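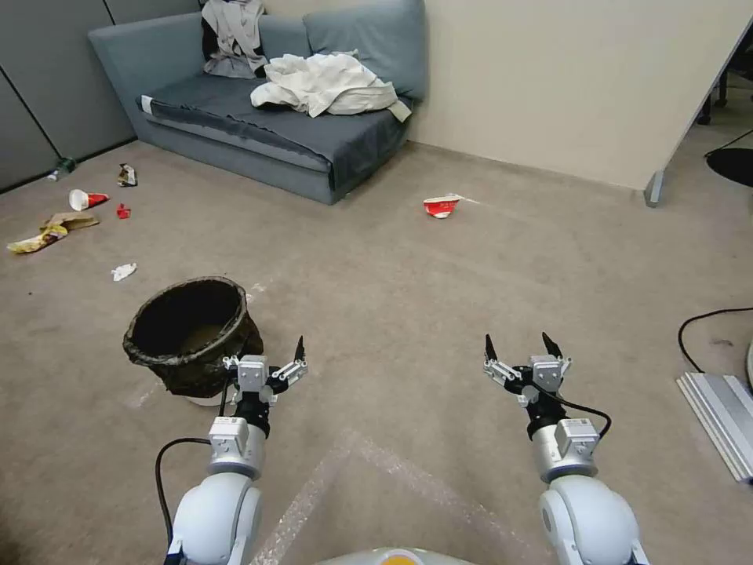
GIRNODVILLE, Monday, May 27, 2024

Can a robot pick up the living room yet?

Readers keep asking whether it is worth waiting for a machine to do the tidying. The short answer is that floor litter is one of the better chores to give a robot, and it is still slow going. A person with a bag clears a carpet like this one in a couple of minutes. Two arms with two-fingered grippers need a good deal longer, and they do better if the room is set up for them.

What suits a gripper

Paper cups are the easy ones. A cup on its side has a rim and a wall to pinch, and a crushed cup is often easier than a whole one. Small bottles are fine out in the open. Against a baseboard they are harder, so roll them out with your foot first.

Snack wrappers are in between. If they are crumpled they stand up enough to grab. Smooth ones lie flat and the fingers slide over them. Tissues and small scraps of paper are the worst, and a vacuum will get the scraps anyway.

Setting up the room

Put the trash bin in the open, well away from the sofa, and leave space on every side of it. Use a bin with a wide mouth. Fold the bag well down over the rim so it doesn't pull in when something is dropped on the edge.

Pick up power cords or run them along the wall. Cords on carpet are trouble for wheels, and a thin black one is easy for anyone to miss.

Take cloths and throws off the sofa if you don't want them handled. Olga Fuentealba of Lachance wrote to us that her trial machine put a dish towel in the trash twice in one week. She now clears the seat before she starts it.

Do the far corners yourself. Behind furniture and under chairs, a long-handled grabber is quicker than any arm we have tried.

What it costs

The Grorley home unit we looked at in May rents for $200 a month, with a setup visit included. Buying one is more than $3,000. For a household that drops a few cups and wrappers a day, that is hard to justify. A workshop with a break area may see it differently, especially if the floor can be left to the machine overnight.

Empty the bin before each run. Ours needed a new bag every 3 days.

Next week: getting candle wax out of carpet.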